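Manual do posto de reabilitação de aves - Secção 4: Montagem da caixa de recobro

Aplica-se às caixas Ghoneim de tamanho médio e grande. Para passeriformes ver a secção 6, as caixas são outras. Ler tudo antes de começar, a ave não espera e voltar atrás a meio é pior.

4.1 Antes da chegada da ave

1. Confirmar o número da caixa na etiqueta da tampa. Apontar na ficha de entrada.
2. Lavar com o desinfectante do posto, enxaguar duas vezes. Deixar secar ao ar. Nada de secador.
3. Verificar os quatro fechos. Fecho partido = caixa fora de serviço, etiqueta vermelha, prateleira de baixo.
4. Forrar o fundo com toalha lisa. Toalhas de felpa não - as garras prendem nos laços.
5. Poleiro só se a ave se aguentar de pé. Corujas e águias: diâmetro maior, ver tabela no fim do manual.

Nota: as caixas vindas de Avutmont têm a grelha de ventilação do lado contrário. Montam-se da mesma maneira mas a parede fica do lado esquerdo.

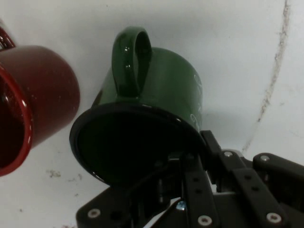 4.2 Aquecimento

6. Ligar a manta térmica por baixo de METADE da caixa. Nunca por baixo da caixa toda, a ave tem de poder afastar-se do calor.
7. Sonda do termómetro presa à parede interior, à altura do dorso. Cabo por fora da grelha.
8. Esperar que a leitura estabilize. Se ao fim de 52 minutos continuar a subir, desligar e trocar o termostato.
9. Registar temperatura e hora na ficha.

CUIDADO: não aquecer aves com suspeita de traumatismo craniano sem indicação do veterinário. Ligar primeiro. Extensão 388, atende de dia e de noite.

CUIDADO: cabo da manta roído ou dobrado, deitar fora. Não se remenda com fita.

Nota: em abril as noites ainda arrefecem bastante no armazém de Dulelcombe. Deixar a manta ligada até às 9h, mesmo que a sala pareça quente ao fim da tarde.

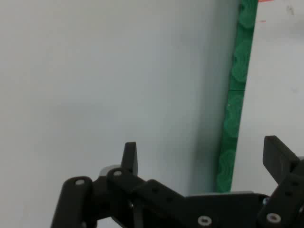
4.3 Colocação da ave

10. Luvas de couro para rapinas, luvas finas mais óculos para garças. As garças vão direitas aos olhos.
11. Apagar a luz do tecto. Falar baixo ou não falar.
12. Pesar dentro do saco de pano e descontar o peso do saco (o saco grande pesa 74 gramas, o pequeno está marcado na costura).
13. Anilha? Ler em voz alta, a outra pessoa escreve. Ler outra vez. Metade dos erros do ano pasado foram anilhas mal copiadas.
14. Colocar a ave de frente para o fundo da caixa, largar as patas em último lugar, fechar a tampa devagar.
15. Cobrir a caixa com pano escuro deixando a grelha livre.

Se a ave se debater contra as paredes mais do que um minuto ou dois: não abrir. Verificar o pano, baixar o ruído, esperar. Se respirar de bico aberto, chamar o veterinário.

4.4 Água e alimento

16. Nas primeiras duas horas, nada. Nem água na caixa.
17. Depois, taça baixa e pesada. Aves deitadas não levam taça, afogam-se em muito pouca água.
18. Não alimentar à força. Aves muito magras precisam de fluidos primeiro, protocolo na secção 5. 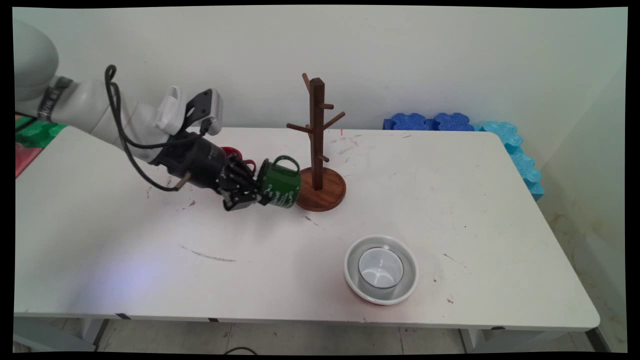 Texto: Shaimaa Farouk
Revisão do posto de Buvcombe, abril

4.5 Vigilância

19. Observar pela grelha de hora a hora, sem tirar o pano. Lanterna de luz vermelha, está no gancho junto à porta.
20. Apontar: postura, respiração, fezes (cor!), se mexeu na comida.
21. Fezes verde-vivo ou com sangue, isolar a caixa e guardar amostra. Frasco com nº da ficha, hora e inicial de quem recolheu.
22. Mudar a toalha uma vez por dia, sempre com duas pessoas. Uma segura, a outra troca.

Nota: suspeita de envenenamento segue outro circuito. Caixa na sala 2, luvas descartáveis por baixo das de couro, guardar também o vómito e o papel do transporte. Formulário 73, preencher na hora e não no fim do turno, que depois ninguem se lembra do que viu.

4.6 Saída da caixa

23. Só com assinatura do veterinário na ficha.
24. Pesar de novo antes de passar à voadeira.
25. Caixa vazia: tirar a toalha, desligar a manta na tomada, repetir o passo 2. Etiqueta verde só depois de seca.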